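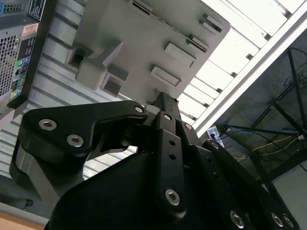 Should a small town keep its public library open in the evening, even when hardly anyone comes in after supper?

It should, and I would put the evening hours ahead of almost everything else the library does with its money, including the new carpet.

I say this as a person who likes carpet. The one in the Usley library is the color of weak tea and has a worn track running from the front door to the large-print mysteries, and I've walked that track myself for a good many years. But when the town put out its little survey in July and asked us to choose between fixing up the building and keeping it open until nine, I checked the box for nine o'clock and then wrote in the margin until I ran out of margin. What follows is more or less what I would have written if they'd given me a bigger piece of paper.

The case against is easy to make, and the town made it fairly. Last year the library had 1,487 visits after six in the evening. Spread that over a whole year of evenings and you get a handful of people a night, some of whom (I have seen this) are only there to use the bathroom on the way home from softball. Meanwhile the lights are on and the furnace is running and somebody is being paid to sit at the desk. Keir Baird, who wrote the letter in the paper that got everyone so worked up, said that a private business with numbers like those would have locked its doors at suppertime long ago. I suppose he's right about that. I like Keir, and he returned my hedge trimmer sharper than I lent it, so I'm not going to be rude about his letter.

But I keep coming back to who the handful are. When I was working the early shift at the Fatwood mill office, I could get to the library at three in the afternoon and have my pick of the chairs. Then I was moved to days, and for eleven years the evening was the only library I had. I'd eat something standing up at the counter, drive over, and have an hour and a half with the magazines before they started turning off the lamps in the back. I learned to bake bread out of a book I checked out so many times that the librarian finally let me buy it for a dollar when they replaced it. I did my mother's Medicare paperwork at the long table by the radiator, with a good deal of help from a woman who was there studying for her nursing boards and had no reason in the world to be kind to me, except that we were both there.

Daytime people have a lot of places to go. There's the senior center, the coffee place on Clolar Street, the park if the weather cooperates. After six o'clock in this town you can go to the bar, the gas station, or home, and I have nothing against any of the three, but home is a hard place to get anything done if you share it with four other people and a television. A teenager with a paper to write needs a table and some quiet. So does a man who lost his job and would like to fill out applications without his kids reading over his shoulder. I've seen both of them there, often on the same night, sharing an outlet.

Then there's the money. The figure in the town report for the extra hours came out to $193 a week, and the carpet estimate was a great deal more than that before anybody had even moved a bookcase. I don't pretend to understand municipal budgets (my sister tried to explain the capital fund to me over Thanksgiving and we both gave up at the pie), and I know that one pot can't always be poured into another. Still, I'd like to hear somebody explain why the floor should come first.

I'll grant that the evenings could be run better. The sign out front still lists the old hours, and half the people I mention it to think the place closes at five. The Bhutto room, the nice one with the big windows, gets locked at six for reasons that must have made sense once. Open it up and let the knitting people have it, or the chess people, or whoever asks first. Put a lamp over the book drop so you can see your feet on the steps in winter.

And if the visits are still low after all that, I would still keep it open. We don't close the fire station on a slow month. I realize a library isn't a fire station, and my sister has already told me so, but there were nights in those eleven years when I was very glad to come around the corner and see the windows lit.

The survey went back in the envelope with my writing all over it. They're supposed to talk about it at the next town meeting, which starts at seven, in the library.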